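Monday, April 20, 2026

Big day, long entry, get comfy, future me.

I woke up before the alarm because today was the day I finally did something about the table. Well, about what goes on the table. I've been going on about this since December, when I came home from Sachiko's with my head full of the way she sets out a meal, and then did nothing with it except eat toast over the sink for four months. No more!

So the plan was simple. One place setting, done properly, then the rest of the set once I knew I liked it. I had the round mat from the Prorircombe market (the straw-coloured one, I'd been keeping it flat under the atlas so it wouldn't curl), and the Olberg bowls were still in their newspaper. Unwrapping those was half the fun. The newspaper was older than I expected and I read an entire article about a regional swimming carnival before I remembered what I was doing.

I washed everything in the big sink, dried it with the good tea towel and carried it through. The mat went down first. I love a round mat. I had a rectangular phase in my twenties and I don't know what I was thinking, everything looked like it was waiting for a form to be filled in. Round ones make you want to put a bowl down in the middle and get on with dinner.

Then the bowl. I'd been worried it would look drab, as it did a bit in the shop, all that grey-beige with only the pale rim to lift it. Not on the straw colour! It warmed up straight away. I moved it a smidge left, a smidge right, and ended up more or less where I'd put it the first time. Then I added the red-orange piece on a slant beside the bowl and did a small dance in my socks.

I think the red is the whole trick. Everything else is tan and honey and biscuit, the staves in the tabletop included (there are pinkish-brown ones in there too, which I had completely stopped noticing), and then you get this one thin stripe of colour and your eye goes right to it. Sachiko told me as much last year – pick one loud thing and let it be loud – and I nodded and went home and bought six loud things. Those are now in the box for the op shop.
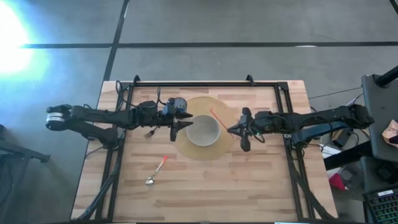
First go at the new place setting. Straw mat, Olberg bowl, one bit of red.

I rang Sachiko as soon as I thought she'd be back from the pool. She wanted to know which bowl, which mat, what was going in it, and whether I'd tried the slant going the other way. I hadn't. I put the phone on speaker and tried it, and we both agreed (she by faith alone) that the first way was better. She's coming for dinner on the weekend and bringing the pickles, the yellow ones, and I have been told firmly that I'm not to buy dessert.

We then had a long chat about soup. I want to do the barley and mushroom one from the Flenevov book, which I've only made once and which came out thick enough to stand a spoon in. Sachiko reckons I let the barley sit in it overnight, and she's right, I did, and then I added more barley in the morning for reasons I can't defend. This time I'll cook it separately and put it in at the end. Also dill. The book says a tablespoon and I say a fistful.

Note to self on the bowls: they're deeper than they look. I filled one with water to the level I'd actually serve at, poured it into the jug, and it was heaps more than my old ones hold. So the soup pot needs to be the big one and I need to borrow back the lid, which is at my brother's, along with my good peeler and probably my youth.

After lunch (toast, but at the table this time, on a plate, growth!) I got stuck into the dresser. I'd decided that if the new things were coming in then the old things had to justify themselves. Out came the chipped saucers, the gravy boat with no handle, and the napkin rings shaped like pineapples. I kept one pineapple. I'm not made of stone. The shelf got a wipe with warm water and a bit of vinegar, and I left the doors open for a couple of hours to air it because it had that shut-up smell, like the inside of an old suitcase.

I've put the bowls on the middle shelf where I can reach them without the step. That seems like a tiny thing but I know myself, and whatever is on the top shelf may as well be on the moon. The Morikawa teapot has gone up there instead. I adore it but it dribbles, and I only bring it out when the guest is someone who'll forgive a wet tablecloth.

Speaking of which, I've decided on no tablecloth. I went back and forth on it all arvo. Mum would be horrified. But I like seeing the timber, with all those narrow strips running across in different shades, and the mats will do the job of catching the drips. What I do want is a bit of oil on the top, and I've still got most of a tin in the laundry cupboard. I'll do it midweek so it has time to settle before anyone puts an elbow on it.

Then I went back to the market stall's page to see about more mats. They had two left in the straw colour, $20 each, and a stack in dark green. I dithered. The green would be lovely with the white plates in winter, but the whole point of today was to stop buying six loud things. Two straw ones it is. I've ordered them for pickup and I was so chuffed with my own restraint that I told the cat.

Things I want to try once they arrive:
the bowl on top of a flat plate, on the mat, for when there's bread
folded napkin tucked under the edge of the mat, maybe the blue check
the mats by themselves for breakfast, with just a cup and an egg
a sprig of something from the garden, if the snails have left me a sprig

I had a quick look in the Flenevov book tonight for what to put beside the soup and got lost in it as usual. There's a rye loaf on page 133 that I've bookmarked with a tram ticket. It wants a sourdough starter, and mine is at the back of the fridge in a jar I haven't been brave enough to open. Will report. If it's dead I'll get a loaf from the bakery and put it in the bread basket and say nothing at all.

Dinner was leftover rice with an egg on top and the last of the spring onions, and yes, I had it in one of the new bowls. It tasted better. I know that's silly but I'm writing it down anyway, it did! I sat there a good while afterwards with the radio on, scraping up the crispy bits and thinking about where everyone will sit, and whether Sachiko should have the chair that wobbles or whether I should just fix the chair. There's a felt pad somewhere in the odds and ends drawer. I'll have a look for it tomorrow when I've got daylight.

Other bits, so I don't forget: ring my brother about the lid. Mushrooms, the brown ones, and dill, a proper big bunch. Box to the op shop before I start taking things back out of it (I've already rescued one saucer, that's enough). Vinegar's nearly gone.

My feet hurt from all the back and forth between the kitchen and the dresser and I've still got newsprint on my fingers. Off to bed, with the seed catalogue.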